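岩板餐桌上的浅色水印擦不掉，还有办法吗？

提问时间：2024年11月29日
分类：家居保养 > 台面

桌子是二月份买的，Clurnine的岩板餐桌，白底带灰色和浅褐色细纹，黑色金属脚，花了3000出头。最近发现靠窗那一头有几圈水印，侧着看才明显，正着看基本看不出来。用湿抹布、洗洁精都试过，擦完当时没有，干了又出来。家里水比较硬，水壶里垢也多。不知道是渗进去了还是浮在表面，要不要找人来打磨？
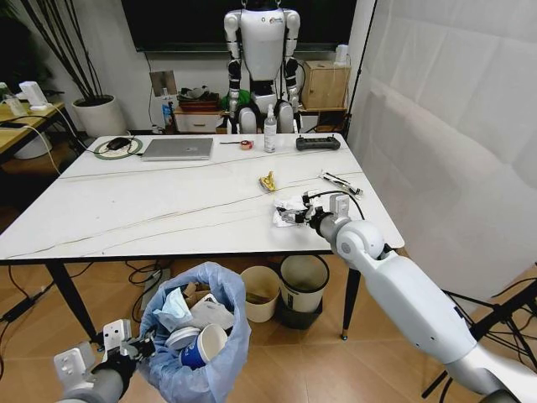 回答1（匿名用户）
先别打磨。岩板吸水率很低，一般渗不进去，你说的这种干了又出来的，多半是水垢加上清洁剂没擦干净留下的膜。你越用洗洁精擦，膜越厚。

我家的处理办法：
白醋兑温水，一比一，抹布浸湿拧到不滴水，敷在水印上五分钟左右。
揭开后用清水擦两遍，再用干的超细纤维布擦干，一定要擦干，不能晾着。
一次不行就再来一次，不要延长时间硬泡。

前提是你确定是岩板。如果是天然大理石，千万别碰醋，会咬掉光泽，那就真得打磨了。买的时候的单子上应该写了材质，翻一下。不确定就在桌子背面边角滴一滴醋，等几分钟看有没有冒小泡，冒泡的就是石灰质的石头。

回答2
楼上说得差不多。补充一点，哑光面的岩板比亮光面容易挂印子，擦的时候顺着一个方向，不要打圈。
我用过Ondton的台面除垢剂，50块一瓶，比醋省事，味道也没那么冲，就是瓶子小，用不了多久。Varneck那个膏状的不推荐，里面有颗粒，我家台面擦完有一块发乌，后来一直没恢复。

回答3
换张桌子吧，白色的就是难打理。我家换成深色的以后省心多了。

提问者追加
翻了订单，写的是岩板，哑光面。按回答1的办法敷了两次，大的那圈没了，靠边还有一点很淡的，周末再弄一次。另外问下，桌面要不要上一层保护剂？卖家推荐Baláž的，要166，觉得有点贵。

回答1（匿名用户）回复
岩板不用上，上了反而容易花。这钱留着买个软水滤芯更实在。平时杯子下面放杯垫，洒了水随手擦干就行。

该问题已有3个回答，浏览40次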